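Call for Participants: Everyday Paper and Desk Tasks Study

Pesitura is seeking adult participants for a study of how people handle large sheets of paper and board at an ordinary desk. The study forms part of the Flomside program on household and office activity, which is directed by Lucrezia Parisi. Sessions take place in the study rooms on the second floor of the Hudec Building.

Background

Turning over a poster, squaring a sheet of card against the edge of a desk, or moving a large piece of board out of the way of a lamp are tasks that most people perform without instruction. The order in which they go about these tasks varies considerably from one person to the next, as does the amount of desk they use. The study is intended to record that variation under conditions close to those of a normal workroom. Findings will be used in the preparation of guidance on desk layout and on the storage of large-format materials.

What participation involves

Each participant attends one session lasting 80 minutes, including a rest period. After a short introduction, participants work standing at a desk and complete a series of tasks with sheets of different sizes and weights. Typical tasks include laying a sheet flat, aligning it with the front or side of the desk, lifting it by two edges, turning it over, and placing it in a folder or against a wall. Some tasks are carried out with the desk clear and others with everyday items left in place. A brief written questionnaire follows.

There is no right or wrong way to complete a task, and participants will not be scored on speed. Participants may pause at any time. 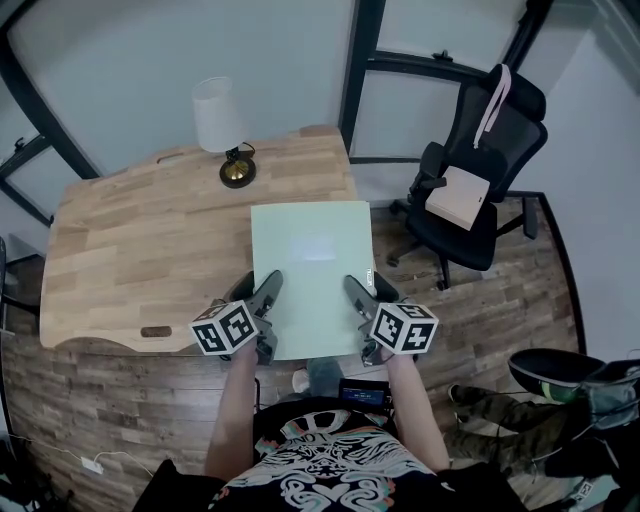 Page last changed: Wednesday, March 1, 2023

The desk has a butcher-block top in pale and honey-toned strips, with a front edge that curves in toward the person working at it. A table lamp with a white fabric shade stands toward the back. Sheets such as the pale green one may extend slightly past the front of the desk, and participants are free to decide whether to reposition them before beginning a task. The height of the desk is fixed. Applicants who would find it difficult to work standing should mention this when applying so that a seated session can be considered.

Who may apply

Applicants must be 20 years of age or older and able to follow spoken and written instructions in English. They should be able to use both hands to lift and turn light materials. No experience in design, framing, printing or office work is required. Both left-handed and right-handed applicants are encouraged to apply.

Persons who have had surgery on the hand, wrist or shoulder within the past year are asked not to apply for this round. Current employees of Pesitura and members of their households are not eligible.

Compensation

Participants receive a single payment of $45 on completion of the session. A participant who chooses to withdraw after the session has begun will be paid in full. Travel costs are not reimbursed, but bicycle parking is available at the rear entrance of the building.

Clothing and personal items

Comfortable clothing and closed shoes are recommended. Rings, bracelets and watches should be removed before the tasks begin, as they may mark the sheets. Lockers are provided outside the study rooms.

Privacy and consent

A consent form will be sent to each participant before the appointment and signed on arrival. Participation is voluntary and may be ended at any point without explanation. Questionnaires are stored under a participant number, and names are kept separately from study records. Requests to have records removed may be submitted in writing until the end of August.

How to apply

Applications should be made on the participant form, available from the reception desk of the Hudec Building or by mail on request. Please indicate daytime availability and any access requirements. Completed forms should be addressed to Yolanda Esposito, Participant Coordinator, Flomside Program, Pesitura. Applicants who are selected will be offered a choice of appointment times. Those not selected for this round may ask to remain on the list for later studies.

Questions concerning the tasks or materials may be directed to Igor Sokol, Study Lead. Concerns regarding the conduct of the study may be raised in confidence with Reginald Kincaid, Office of Research Practice, who is not a member of the study team.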